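How to sort, test and store highlighters (and stop buying more)

Quick one today. Did my desk drawer over lunch, took 32 minutes with the phone going. Most of it was highlighters. Same method works for felt tips and whiteboard markers, mostly.
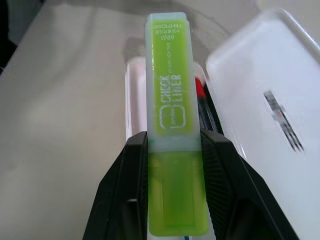
What you need

Scrap paper, the cheap printer kind
One page of real printed text, laser if you can, plus one inkjet
Damp paper towel, dry paper towel
A flat box or tray with a lid
Masking tape and a pen
Trash bag

Step 1. Get them all out

All of them. Drawer, bag, coat pockets, the mug by the phone. Don't test as you go, you'll lose track and end up testing the same yellow twice. Pile on the table, then start.

Step 2. Split by shape

Flat ones in one pile, round ones in another. Flat rectangular markers like the green CHECK LINER stack nicely and don't roll, so they get the tray. Round barrels go in a cup or they end up on the floor. Put anything without a cap in the trash bag now. A capless highlighter is done, don't be sentimental.

Step 3. Wipe

Damp towel over the barrel, then the cap, then dry. Go easy on printed lettering if you care about it, old printing rubs off. Inside of the cap too if there's gunk. Twist a corner of the towel and poke it in. Let caps dry open side down before they go back on. I skipped this once and got a watery streak across a whole page of my lease.

Step 4. The line test

One line on scrap, slow, length of the page. Then a second line right under it, faster. What you're looking for:

Solid both times: keep
Solid slow, streaky fast: keep, but use it up first
Pale or scratchy from the start: step 5
Nothing: step 5, one chance only

If the barrel is see-through you can peek at the ink part, but I wouldn't decide on that. A reservoir can look nice and bright and the tip is still dry. Do the line.

Step 5. Rescue the dry ones

Cap on tight, lay it tip down in a cup overnight. Gravity does most of the work. Try it again in the morning. Still scratchy, and it's a water based ink? Touch the tip to one drop of clean water on a saucer, count to 2, cap it, leave it an hour. Not more water than that or the color goes weak and stays weak. If that dosen't fix it, trash.

Don't pull the tip out with pliers and flip it. I know people do. Bogumił Kurek swears by it and his fingers are orange.

Step 6. Smear test

Run each keeper over a line of laser print, then a line of inkjet. Laser is usually fine. Inkjet smears if it's fresh, give the page a few minutes. If the tip comes away gray, scribble on scrap until the color is clean again. Do this every time you go over handwriting, really, or the next line you mark will be muddy.

Step 7. Pick what stays

Be strict. I keep one of each color at the desk and a spare yellow, and everything else that works goes in the supply box. Washington Bastos next door does it by job instead, green for paid, yellow for chase up, pink for questions. Works great if you stick to it. I did not stick to it.

Step 8. Store flat

Flat in the tray, lid on, caps all facing the same way. Lying down is best for long storage, tip down is ok for a day or two, tip up for months is how they dry out. Keep the tray off the radiator and out of the window. Sun fades the ink on your page and it's not great for the plastic either.

Masking tape on the lid, write the month you tested. Mine says July, so it was overdue.

Notes

Caps: push until it clicks. If it doesn't click, look for dried ink in the rim and wipe it off. Half the dry ones are just caps not shut properly.

Thin paper: hold the barrel lower down and press less. Bleed through is mostly people pushing too hard, or stopping in the middle of a line.

Ink on the table: rubbing alcohol on a towel, test a corner first. On a shirt, dab dont rub, then cold wash.

Giving them away: tested ones only, please. A bag of dead markers is no use to a school.

Binder clips next, if I get to it.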